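Progress report to the Cloldale fund
Handling project, second reporting period
2 April 2024

Hello again! I promised last time that I'd write these the way I'd tell you over a cup of tea, so I'll start with the bad bit. We had a safety stop in this period, it cost us two weeks of collecting, and the plan further down has moved because of it. No one was hurt, but one of us got a nasty pinch and it should never have been possible.

Where we are

We now have 1,093 usable recordings of everyday pick-and-place tasks, all made by people holding the gripper and doing the job by hand. The target for this stage was 1,759, so we're behind, and nearly all of the gap comes from the stop. Before that we were a little ahead (I had even drafted a smug paragraph for you, now deleted). The Nernitz site has finished its share of the kitchen tasks and the Agbenyega team has started on the office ones.

What went wrong

The fingers on the hand-held gripper are meant to let go the moment you ease off the trigger. On one of our two units they began to stick shut. It was very occasional at first, and the person using it would give it a shake and carry on, and I'm sorry to say that person was quite often me. We didn't write it down. Then during a changeover a colleague had a fingertip between the fingers, the thing closed, and it stayed closed until someone backed off the tension screw. Sore finger, a bruise, back at work the same afternoon, but I stopped all sessions on both units that day.

When we took the bad one apart we found the return spring had worked its way off its seat and was catching on the slide. The second unit's spring was still where it should be, though the seat was worn in the same place, so it's the design and we can't blame one unlucky part. Dralelard, who make the slide for us, have looked at the photos and agree. They've sent new seats with a deeper lip, free of charge, which was decent of them.

While we had everything in bits I also went back through the recordings from the sticky unit. In 40 of them you can see the fingers hang on for a moment after the person has tried to put the object down. That's poison for training — a robot would learn to dither — so they've come out, and the total I gave you is without them.

Bottles were where it showed up most. They're tall, and if the fingers let go late the whole thing tips as your hand moves away. So the re-check tasks lean heavily on bottles held upright over an ordinary desk with ordinary clutter on it. 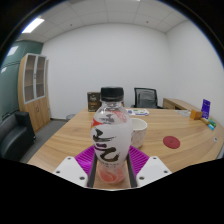 What we've changed

Both units have the new seats. There's a release check before each session now: close on a foam block, let go, do it again, and if it hesitates at all the unit goes in the red box and stays there. Fingers are kept clear at changeover, and the tool goes down on the table before anyone else picks it up. We've got a fault log too, a plain paper one on a clipboard, and anything odd goes in it however silly it seems. I've already written in it more than anyone else.

What's next

We restarted with short sessions and are building back up. I'd like to move the end of this stage to July, which gives us time to reach the full number without rushing people. The money is fine — the repairs came out of the spares line and I'm not asking for more.

Two things I need from you, please: a yes or no on the July date, and the name of whoever should get the full incident write-up. It's done apart from the drawings of the new seat, and I can send it over as soon as I have those.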